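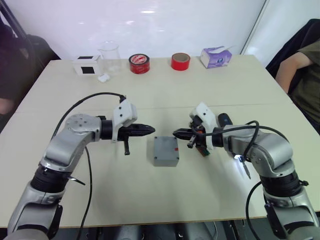 Gratard Reader, version 4 – review

I read chest films three days a week at an outpatient clinic and have used the Gratard viewer since May. Before that we had Berkovum for nine years, so most of my comparisons are to that.

Loading is quick. A two-view chest opens in under a second on our network, and priors come up beside it without being asked for. Berkovum made you drag them over from a list. Window and level sit on the right mouse button and can't be moved, which bothered me for a week and then stopped.

The measuring tools are good. Cardiothoracic ratio takes two clicks per line and the number goes straight into the report. On one follow-up film I got 46 percent and my colleague Osamu Sakamoto got 43 on the same film with the same tool, so the usual caution about small changes still applies.

The invert button is where it should be, at the top left. I use it for small apical pneumothorax and for line tips, and it keeps your zoom when you switch.
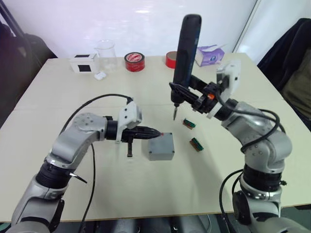 Report templates are the weak part. The stock effusion template wants a size, a side and a cause before it lets you sign, and "cause unknown" is not on the list. I typed a period in the box for a month until Zachary Friesen in our IT office found the setting that makes the field optional. It is under Worklist, not under Templates.

Dictation works through Susto and is fine with normal speech. It hears "ileum" for "hilum" maybe once a day. Read your reports before you sign them.

The worklist holds 1000 studies. After that the oldest ones drop off the screen, though they are still in the archive and can be searched by name. A busy hospital would hit that by Monday afternoon. We don't.

Support answers email the same day. Phone support costs extra and we didn't buy it.

I would take it over Berkovum for plain films. For CT I still walk down the hall and use Wihongi – the scrolling in Gratard skips slices when you go fast, and version 4 didn't fix it.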